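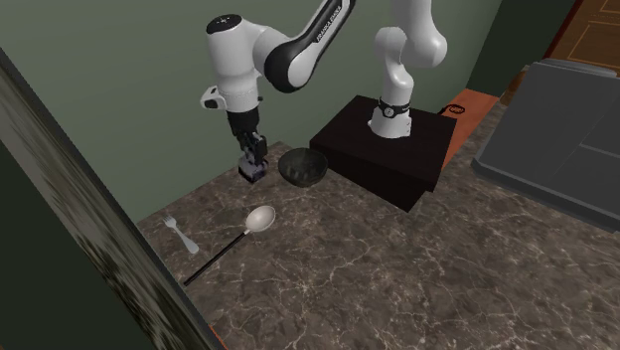 Issue 6, page 2

Sealing a Stone Countertop: Skip Half the Advice
By Babatunde Danladi

Sealer makers would like you to treat your counters every May and again before the holidays. I doubt most kitchens need it. Test first.

Drip a spoonful of water on the stone near the sink and leave it alone for ten minutes. If it beads, put your wallet away. If a dark spot forms, the stone is drinking and you have a job to do.

Clean with dish soap and warm water. The "prep wash" sold next to the sealer is, as far as I can tell, soap at a higher price. Let the counter dry overnight.

Wipe on a thin coat with a lint-free rag, working in small patches. Follow the wait time on the can, then buff off every bit. Leftover sealer dries to a haze, and getting it off is miserable.

A second coat? Repeat the water test the next day and decide then. Ruaridh Moncrieff swears by two coats on everything, but he has never shown me a counter that needed the second.

Dark marble can still etch under lemon juice or vinegar, sealed or not. Any label that promises otherwise deserves a hard look. Wipe up spills and use a cutting board.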